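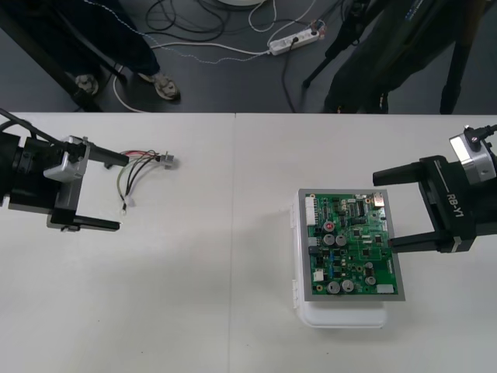
Harness and green board at the white table, with the board in its gray metal tray on top of the plastic container.

Gilchrist Assembly Room
Minutes of the bench meeting
September 18, 2026

Called to order at 2 p.m. in the assembly room. Present: the room supervisor, both bench leads, the parts clerk, one person from purchasing and one from the Prallari office. Absent with notice: the night bench lead. The parts clerk took the minutes.

1. Minutes of the last meeting
Approved with one correction. Under "Labels," the word "tray" should read "container" in the second line. The item is about what gets written on the plastic containers. The metal trays stay unmarked.

2. Items carried over
The second roll of bench matting has not come in. Purchasing has asked the seller for a date and has had no reply. Carried over.

The drawer that would not close under the parts rack has been fixed. Closed.

The question of whether boards may be left out over lunch was put off last time and is taken up under item 4.

3. Wire harnesses
The day bench lead reported that 16 harnesses from the current Astel lot were set aside after checking. On most of them the ring terminal was bent where it meets the wire. On 6 of those the small connector at that end had also worked loose. The gray plugs at the other end were all good.

There was a discussion of where the damage is done. The supplier packs the harnesses in one bag with no ties, and they come out tangled. The bench lead thinks the terminals get bent when people pull one harness free of the rest. The parts clerk said some were already bent when the bag was opened. Both may be true.

Purchasing asked what it would cost us to have them tied one by one before shipping. No price yet. The Prallari office will not accept a change that moves the delivery, so any change in packing has to wait until the October lot.

Agreed for now: harnesses are taken out of the bag at the parts rack and laid flat, one at a time. They go to the table singly. Do not hang them by the plug end. If a terminal is bent, put the harness in the red bin and take another. Do not straighten it with pliers, even if it looks fine afterward.

The night bench will need to be told, as they have been straightening them.

4. Boards, trays and containers
Boards stay mounted in the metal tray from the time they leave the rack until they are packed. The tray may sit on top of its plastic container while work is going on. One bench lead prefers this because it brings the board up to a better height. The other would like the tray flat on the table, saying it slides on the container when the plug is pushed in. The clips on the side of the container do nothing to hold the tray.

Tried at the table during the meeting with an empty tray. It did slide a little. A thin strip of matting under the tray stopped it, but the strip was a scrap and was too short.

Agreed to cut strips to the right length once the new matting is here. Until then each bench may do it either way, so long as the tray is steady before anyone connects a harness.

Lunch: boards are not to be left out. They go back to the rack in their trays. The room supervisor said this takes less than a minute and does not want to discuss it again.

5. The white table
The seam between the two top panels was brought up. Small screws and bits of cut wire collect along it and are hard to get out with a cloth. The supervisor asked that the seam be brushed at the end of each shift. A soft brush is on order and the old paintbrush can be used in the meantime.

A request to tape over the seam was turned down. The tape would lift at the edges and leave glue on the trays.

No cups or food on the white table. This was in the minutes of the spring meeting and is repeated.

6. Floor
There are too many cables on the floor past the far edge of the table. Two people have caught a foot in them this month, and neither one fell. The supervisor will ask the building office about cable covers. Purchasing has a budget of up to $700 for the whole room this quarter and would like the matting and the covers to come out of the same amount.

The bench leads asked that chairs and stands also be moved back from the walkway. Agreed. To be done on Monday before the first shift.

7. Claltoleo order
The Claltoleo boards use the same gray plug but a longer harness. The parts clerk is worried about the two kinds getting mixed on the rack, as they look alike once they are bent around. Suggested: keep the long ones on the bottom shelf and tag each bag. The tags need to be large enough to read without picking up the bag.

Start date for Claltoleo is not settled. The Prallari office has asked that it not begin until their own order is out of the room. No decision.

8. Other business
The wall clock is slow again. The battery was changed last month, so the clock will be replaced.

One bench lead asked for a second magnifier lamp. Purchasing will look at prices and report back, but it will probably not come out of this quarter's money.

Actions
Parts clerk: photos of the bent terminals to Astel, with a count.
Parts clerk: tags for the long harness bags.
Day bench lead: leave a written note for the night bench on item 3.
Purchasing: price for tied harnesses, date for the matting, price of a magnifier lamp.
Room supervisor: building office about cable covers, new wall clock.
Both bench leads: chairs and stands moved back.

The next meeting will be held in October, on a day to be set when the night bench lead is back.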